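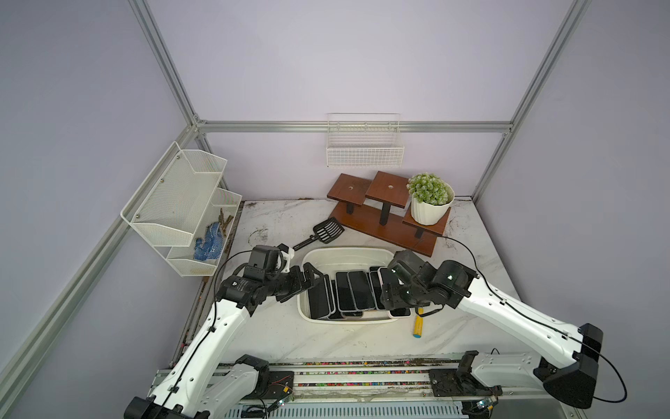 Figure 1. Both arms at the phone tub, with the display stand behind.

What went wrong with our two-arm cell (and what we did about it)

Maxine Kerslake, group project report, October

So our group got the Zinness bench for the term, and our job was to get two arms to lift old phones out of a plastic tub and hand them over for sorting. The phones stand on edge in a row like toast in a rack, and the left arm is meant to take from one end while the right arm takes from the other. I did most of the motion code, so most of this report is me explaining my own bug. Sorry in advance, it's a bit of a long one!

The fault

On our third evening of testing, the left gripper went down to grab a phone and just kept pushing. It didn't close, it didn't back off, it pressed sideways into the row until the whole tub started sliding toward the other arm. The right arm was still on its own program and had no idea. I hit the stop button (I was standing right beside it, luckily) and everything froze with a phone jammed against the wall of the tub. No cracked glass, but one of the wrist servos was too hot to keep a finger on.

What we thought it was

My first guess was the cable. It loops along the arm from the wrist, and I figured it had snagged and thrown off the position reading. We spent most of an evening taping it down and running the same move over and over, and the fault came back anyway. Then we blamed the gripper fingers and swapped them for the spare set from the Nyamweya kit. Same thing again.

What it was

The grip check was mine, and it was wrong. I had the code wait for the servo load to go over 60 percent before it called a phone "held", and I'd used that same number as the limit for pushing downward. With a full tub the fingers hit the next phone over before they reached that load, so the arm kept going. In our early tests we only had 3 phones in there with heaps of room between them, so it never showed up.

Fixes

The push limit is now 12 percent and completely separate from the grip check. If either arm trips it, both arms stop, and you have to clear it by hand in Jistine before anything moves again. We also stuck the tub down with rubber feet. I reran the full tub for 2 hours with someone on the stop button the whole time and got no more sliding, although the right arm did trip once on a phone that was leaning over. I'm fine with that one, it stopped when it should have.

Still to do

The table needs a proper wipe, there's soil all over it and I don't want grit getting in the rail. The leaning phone problem isn't solved either. I'd like to try tilting the wrist a little on the way in, and if that doesn't work we'll ask about borrowing the Ledent camera mount next term.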